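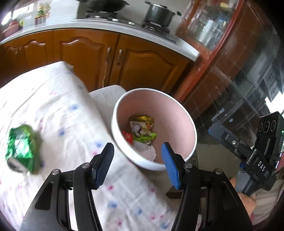
Clearing snack wrappers with a hand-held gripper: a first chore to teach

Can a machine tidy up after snack time yet? Sort of, and finding out where it struggles is great fun! Wrappers make a wonderful first chore because they're light, cheap and never the same shape twice. Plan on 24 demonstrations for your first afternoon.

What you need
A two-finger gripper, a wide bowl, a table with a cloth on it, and a handful of wrappers (mix foil and paper, the shinier the better).

Steps
1. Scatter the wrappers to one side of the bowl. Leave some already inside, so the policy doesn't learn that a bowl is always empty.
2. Open the fingers fully and come down over one wrapper. Slow is good.
3. Close until the wrapper just gives. Foil keeps its dents, so squeeze less than you think you need.
4. Lift clear of the rim, move over the bowl, open, and wait a beat before backing off.
5. Shuffle everything and go again.

Where it goes wrong
The cloth! If you press too low, the fingers pinch fabric and the whole table setting comes along for the ride. Hakim Tjoa and I threw out 14 takes in April for exactly this. Flat paper is also tough, so crumple it for now and save flat pieces for later.

After 100 demonstrations our arm cleared crumpled foil in 57 tries out of 100. I'd still do my own kitchen by hand, but I cheered at every one of those. Next page: cups and lids.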